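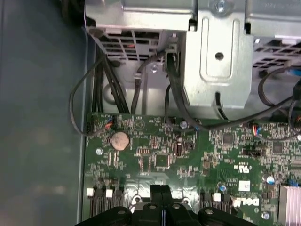
Print this page | E-mail this page

Section 7: Setting up your Nikico handset for the first time

Allow half an hour. The box says five minutes, but the box was written by someone who already had a SIM card to hand, a charged battery and no children.

Before you start

You will need the handset, the battery, the charging lead, the SIM card from your network and the small metal pin taped inside the lid. If there is no pin, a straightened paper clip does the same job with less dignity. You will also need your old phone, if you have one and it still switches on, and the PIN for your SIM card. The PIN is on the plastic card the SIM was snapped out of. You may have thrown that away. Most people do. See "If the SIM is locked" further on.

Fitting the SIM card

1. Make sure the handset is switched off. A blank screen may only be a sleeping screen, so hold the side key for seven seconds and wait for the buzz.

2. Push the pin into the small hole on the left-hand edge. There are two small holes. The one nearer the top is the tray. The one nearer the bottom is the microphone, and it does not enjoy the experience.

3. Pull the tray out with your fingernails and lay the SIM in it with the gold contacts facing down. One corner of the card is clipped off and so is one corner of the tray. Match them.

4. Slide the tray back until it sits flush. If it sticks, take it out and look at the card again. Do not press harder.

Caution: The tray fits only the handset it came with. Trays from the older Nikico models look identical and will go in beautifully. They do not come out.

Charging

5. Plug the lead into the handset first, then into the wall. The battery symbol should appear within a minute. A battery that has sat in a warehouse since July may need longer before it admits to being connected.

6. Leave the handset alone until the symbol is solid green. You can use it while it charges, but the set-up steps below download a fair amount and the handset will get warm and sulky.

Note: Use the charger supplied. Other chargers with the same plug will work, mostly, and more slowly. The warranty takes a dim view of the very cheap ones, and so do we.

First switch-on

7. Hold the side key until the Nikico logo appears, then let go. If you keep holding, the handset switches itself off again. This accounts for a surprising share of the calls to our helpline.

8. Choose your language. There are two kinds of English on the list. The British one gives you the right date order and a pound sign where you would expect to find it. You can change your mind later under Settings, then General, then Language, provided you can read the menus in whatever you picked by accident.

9. Enter the SIM PIN if asked. You have three attempts, and the handset tells you how many are left in very small type.

10. Pick your wireless network and type the password. Capitals matter. The eye symbol at the end of the box shows you what you have typed, and it is worth pressing before you blame the router.

11. Sign in to your Atach account, or create one. Atach keeps your contacts, your calendar and a copy of your messages. You can press "Skip for now", in which case the handset will ask again tomorrow, and the day after, with unfailing politeness.

12. Set a screen lock. The handset refuses 1234 and 0000. It accepts your birthday, although your family can guess that one.

Moving things over from your old phone

13. Put both phones side by side, switched on, with Bluetooth active on each. On the new handset open Move and tap Receive. On the old one, download Move from the app shop and tap Send.

14. A code appears on both screens. Check that they match before tapping Yes. If you live in a block of flats and the codes do not match, you may be about to inherit a neighbour's photographs.

15. Tick what you want to bring. Contacts and messages take a moment or two. Pictures and video take as long as they take, and the estimate on the screen should be read as an expression of hope.

16. Keep both phones on charge and do not answer calls until the bar is full. A call interrupts the transfer and it starts again from the beginning.

Note: Move brings across contacts, messages, pictures, calendar entries and alarms. It does not bring ringtones you have bought, game scores or anything held on a memory card. Copy those by hand — or treat the occasion as a clear-out.

If the SIM is locked

After three wrong PINs the handset asks for a PUK code. Stop at this point. Ten wrong PUK codes will finish the card off for good, and then you need a new one. Ring your network from another phone and have your account details ready. They can read you the PUK. We can't; we only make the handset.

If nothing happens at all

Check the socket with a lamp. Then try the other end of the lead, which works loose more often than you'd think. Then hold the side key and the volume-down key together until the screen flickers, which may mean hanging on well past the point of feeling foolish. This restarts the handset and wipes nothing.

If you see error 130, the SIM tray is not fully home. Go back to step 4.

If you see error 1703, the handset has no connection to Atach. Your network may be busy. Wait a while and try again, and resist changing your password, because that gives you two problems.

If you see error 3018, the old phone's software is too old for Move. Update it if it will let you. If it won't, save your contacts to the old SIM and import them from there under Contacts, then Import. You will lose second numbers and any name longer than fourteen characters, so Crisóforo Carrillo will arrive as Crisóforo Carr and will have to be put right by hand.

Caution: Do not open the back of the handset. The battery is glued in place and bends before it lets go, and a bent battery is a fire risk. Any Naven service counter can change it.

Emergency calls

The handset can ring emergency services from the lock screen, whether or not you have finished setting it up. Tap Emergency at the foot of the screen. Please do not test this.

Next: Section 8, Ringtones and how to turn them down

Print this page | E-mail this page

Last updated: July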